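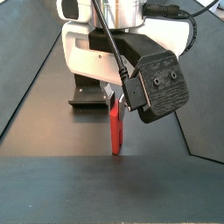 Rovholm's swap room reopens with longer tables

2025-07-19

I stopped by the Rovholm swap room this morning, meaning to stay ten minutes, and came home with a fondue set and two lamps (I own no lightbulbs that fit either of them). So yes, it's open again!

The room closed at the end of spring so the floor could be redone, and the old folding tables went out with the carpet. In their place are 16 dark-topped worktables, bought secondhand from the Hultis print shop when it moved across town. They're heavy, they don't wobble, and small stuff like buttons and teaspoons shows up on them much better than it did on the old speckled ones. A woman next to me was sorting drawer pulls and said she'd found a matching pair in under a minute.

Kitchen things are along the window now, and toys have moved to the back where the coats used to be. Coats are out in the hallway until fall – I walked right past them twice. Books are still by the door, still in no order at all, and I hope it stays that way.

The rules have changed a little. You can bring up to 10 items per visit, clean and in one box if you can manage it, and take home the same number. Anything with a plug goes to the Nanayakkara repair counter first and gets a green sticker once it's been checked. The counter had a line when I was there, so bring the toaster early.

By closing time 148 people had signed the book at the front, which the desk told me is the most for any one day so far. Last year the room passed along about 4000 items, and that was with the wobbly tables.

Hours are the same as before, mornings only through the end of July. Parking is behind the Forkosden building, and the side door sticks, so push hard.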